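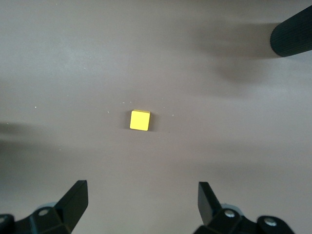 Llego a Aris diez minutos antes de la hora y ya me tiene preparado el café. Bueno, el café y una caja de parchís sin tapa, dos bolsitas de fichas y un tablero abierto en canal al que le falta media bisagra. «Siéntate donde puedas, pero no muevas los montones, que yo me entiendo», me suelta nada más entrar. Y me siento en un taburete bajísimo con la grabadora en la rodilla, y así me quedo toda la mañana.

La dueña de este taller lleva media vida arreglando juegos de mesa antiguos. Me ha pedido que no ponga su nombre («ponme "la del parchís", que es como me llaman en el barrio»), y yo cumplo. Antes trabajó en una imprenta, la Roslow, que hacía etiquetas para conservas y, en los meses flojos, tableros de oca para regalar con el chocolate. De ahí le viene todo, dice. «Yo cortaba cartón, que era lo más aburrido del mundo, y un día me dieron a corregir las casillas de una oca. Faltaba el pozo. ¡El pozo! Se habían tirado las planchas enteras sin pozo y ya nadie iba a llegar a tiempo para Navidad».

¿Y qué pasó? «Pues que salió sin pozo. Aquel año en las casas se jugó más deprisa».

Le pregunto cuántos juegos tiene y se va a por un cuaderno de tapas verdes donde lo apunta todo con lápiz. Hay alrededor de 3000 entradas, aunque algunas son una sola ficha suelta que espera a su tablero. Esa parte me encanta, porque yo imaginaba que guardaba solo cosas bonitas y resulta que le chiflan los restos: cubiletes rajados, instrucciones sin juego, una baraja donde el cuatro de copas está dibujado a mano en un billete de tren. «Ese cuatro vale más que la baraja entera. Alguien quería seguir jugando y se buscó la vida».

La pieza más antigua no me la deja tocar, y hace bien. Es un pliego de naipes fechado en 1685, sin recortar, con una mancha de humedad en una esquina que a ella le parece un perro y a mí un mapa. Lo compró dentro de un lote de papel viejo, debajo de un fajo de facturas de aceite, y tardó un invierno en limpiarlo. «Con miga de pan. Tú ríete, pero miga de pan del día anterior, sin corteza y con mucha paciencia».
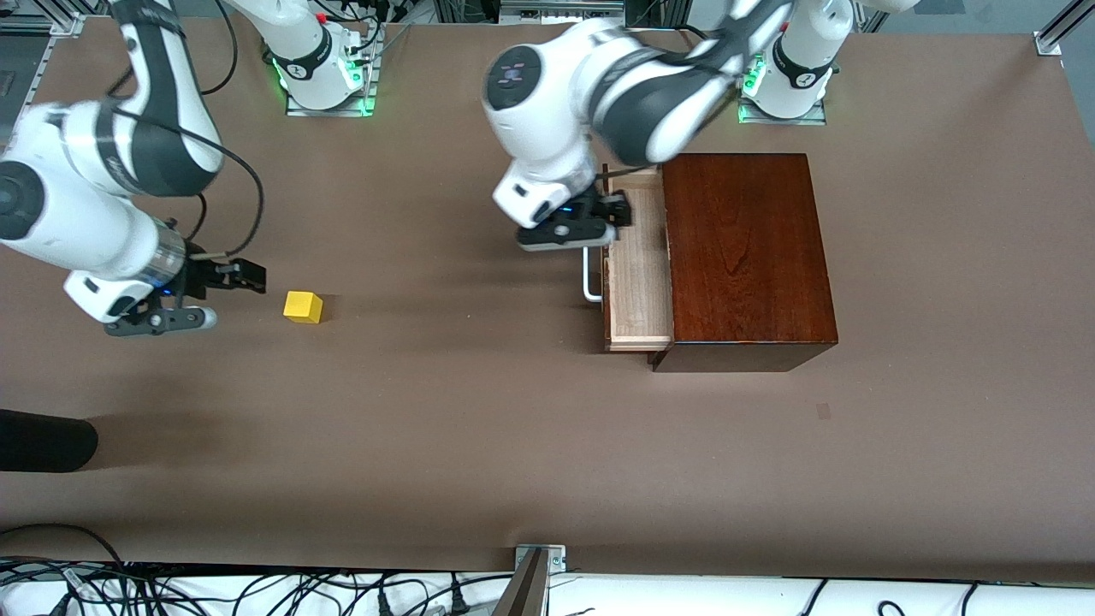

Núm. 111 · Pág. 97

Hablamos luego de Walia, que es el juego por el que la conoce la gente de fuera del gremio. Para quien no lo haya visto: dos jugadores, un tablero en espiral y unas reglas que caben en una cuartilla y que provocan discusiones de varias horas. Ella encontró las reglas en una caja sin fichas, pegadas por dentro a la tapa, y se empeñó en reconstruirlo. «Las dos primeras versiones eran un espanto. Ganaba siempre el que empezaba. Mi hermana me dijo que aquello no era un juego, que era un turno de carnicería».

La solución le llegó en junio, fregando platos. La espiral se recorría desde el centro hacia fuera, y ella llevaba un año jugando al revés. Me lo cuenta dándose una palmada en la frente, como si acabara de pasarle, y yo me acuerdo de la de veces que he montado un mueble entero con las patas para arriba.

¿Se arregla todo? «No. El cartón mojado y vuelto a secar se arregla regular, y la cinta adhesiva es mi enemiga, escríbelo en mayúsculas si te dejan». No me dejan, pero lo digo yo también: si tenéis en casa un tablero partido, por favor, nada de cinta. Engrudo de almidón, una tira de papel fino, peso encima y dos días sin mirar. Ella usa de peso un tomo de la enciclopedia Phillips, que según dice pesa justo lo que tiene que pesar y además no lo ha abierto en su vida.

Le saco el tema de los juegos nuevos, por si se enfada un poco (a una le gusta que haya algo de salsa), y qué va. Le parecen estupendos. Juega los domingos, pierde casi siempre y tiene mal perder. «Malísimo. Me levanto a hacer una tortilla y cuando vuelvo ya se me ha pasado». Lo único que le fastidia son los manuales larguísimos. Lee la primera página, mira las fichas y pregunta a los demás.

Antes de irme me pone delante la caja de parchís del principio. Falta el cubilete azul, y me pide que mire en casa de mi madre, que en todas las casas de madre hay un cubilete azul perdido. He mirado. Había uno verde y una pila de botón. Se lo llevé igualmente, y se quedó con las dos cosas.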